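Subject: Re: [extrusion-users] Slot panels going out of flat after anodizing

Replying to the Pralanier thread from September, with measurements this time. Quoted text trimmed to the part I am answering.

> We switched our panel supplier to Birow and are now seeing a bow across
> the ribs on anything longer than 700 mm. The bare stock checks fine on
> the surface plate at goods-in. After anodizing it does not. Our
> finisher says the tank can't do that. Has anyone measured before and
> after on the same pieces? Also, is the Wolde clamp bar worth the money
> or would plain T-nuts at closer spacing do the same job?

Yes, on one batch. I had 82 pieces cut to 700 mm from the same Birow delivery and stamped each one on the end face before it left the building. Flatness was taken across the ribs at both ends and at mid-length, part resting free on three points, indicator zeroed on the reference edge.

Your finisher is mostly right. The bath runs nowhere near hot enough to move the section. What moves it is the racking. Our finisher was clamping on the two outer ribs and hanging the panels by their own weight, so the clamping load went straight into the thinnest wall of the profile. Pieces racked through the slots came back within the goods-in figure. Pieces racked on the outer ribs did not, and the bow always opened away from the clamp side.

There is a second effect, which I would not have separated out without the stamps. Panels sawn from the last part of the stretched length carry more residual stress, and the etch step takes off enough skin to let some of it go. It is small, but it adds to the racking error on the same pieces. Ask Birow for the cut position on the delivery note. They have it and will print it if the order says so.

On mounting:
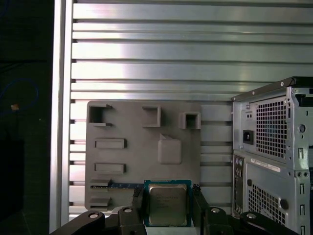 Ribbed panel next to an upright, ribs horizontal.

With the ribs running horizontally, as we mount them, the panel is stiff along its length and comparatively soft from top to bottom. All the fixing effort should therefore go into the vertical direction. We put a fastener in every second slot at each upright and leave the middle of the span alone. Adding fixings mid-span did nothing measurable for us.

As for the Wolde bar, I tried two of them against T-nuts at 267 mm spacing along a top rail. The bar pulls a bowed panel flatter. It also transfers the load to the upright, and on our lighter frames the upright then leaned enough to show at the door gap. If your uprights are the heavy series, buy the bar. If not, get the panels right first and use the T-nuts.

Tightening order matters more than I expected. Start at the center slot of each upright and work outward, both sides in step – going top to bottom locks the bow in at the lower edge, and you will be loosening everything again to get it out.

One warning on measuring. Do not lay the straightedge on the rib crowns without wiping them. The finisher's sealing residue builds up there, and it gave me a false high on the first few pieces. I redid those and dropped the earlier readings.

The readings are in a plain CSV, one line per stamped piece, with racking method and cut position as columns. It is in the list file area under "birow-flatness". Cut position is blank where the delivery note did not have it.

Still open on my side: whether the Pronari profile behaves the same way. Its outer wall is thicker on the drawing, so it ought to tolerate edge racking better, but I have no stamped before-and-after pieces from them. If anyone on the list has a Pronari batch going out for finish, please stamp a few and measure first.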